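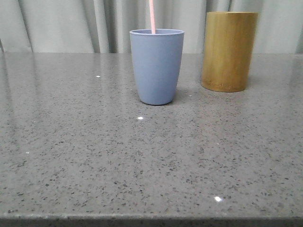 # One cup, one bamboo pot and a very long think about straws

**1/** Good morning from the speckled worktop! I promised a few of you in May that I'd do a proper thread on how I've pared down my drinks corner, and I've finally put the kettle on and sat down to it. It may go on a bit (you know me by now).

**2/** The blue cup is the one I reach for every single day. No handle, no pattern, a sort of dusty periwinkle with a chalky look to it, and a pink straw if I'm having something cold. I used to own a whole shelf of glasses and still drank out of this one.

**3/** Next to it I keep the bamboo one. It's meant for drinking from, I think, but I've always used it as a pot for stirrers and spoons, and when it's empty I just like looking at the grain. Malou Eskildsen talked me into bamboo years ago and I've never had the heart to tell her I don't put tea in it.

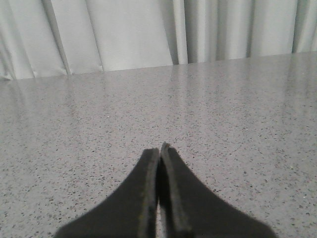
**4/** The other half of all this is keeping the worktop clear. Mine is pale grey with dark flecks all over, and the flecks are a blessing and a curse, my loves. They hide crumbs beautifully. They also hide crumbs from ME, so I've learnt to wipe the whole lot with a warm cloth last thing at night and then run my palm over it to find what I've missed.

**5/** Kidus Wolde asked whether I use a special stone cleaner. I don't! A drop of washing-up liquid in warm water, then a dry tea towel to bring the shine up. I did try a spray from the hardware shop in Arkcombe once and it left streaks you could see from the garden.

**6/** Bamboo wants a gentler hand. Quick wash, quick dry, never left to soak, never in the dishwasher. I stand mine upside down on a folded cloth for an hour and then turn it over so the air gets in. The blue cup isn't fussy at all, bless it.
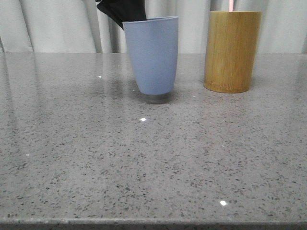

**7/** I do like a bit of space between the two when they're out. I had them rim to rim for ages and was forever knocking one with the other when I reached across half asleep, so now there's a gap, with the bamboo on the right and the blue one nearer the middle. A plain pale curtain behind does wonders too, it makes even two cups look like you meant it.

**8/** Straws! I rinse mine straight away and poke a thin brush through from both ends. Leave a smoothie to dry in there and you'll be at it all evening, and I say that with feeling.

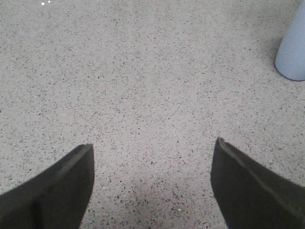
*Pale grey with dark flecks and the odd little white chip.*

**9/** Next thread will be the spoon drawer, once I've been brave enough to empty it. If you've got a bamboo cup that's gone a bit dull, do tell me what you've tried, I've heard both coconut oil and nothing at all and I'm leaning towards nothing at all.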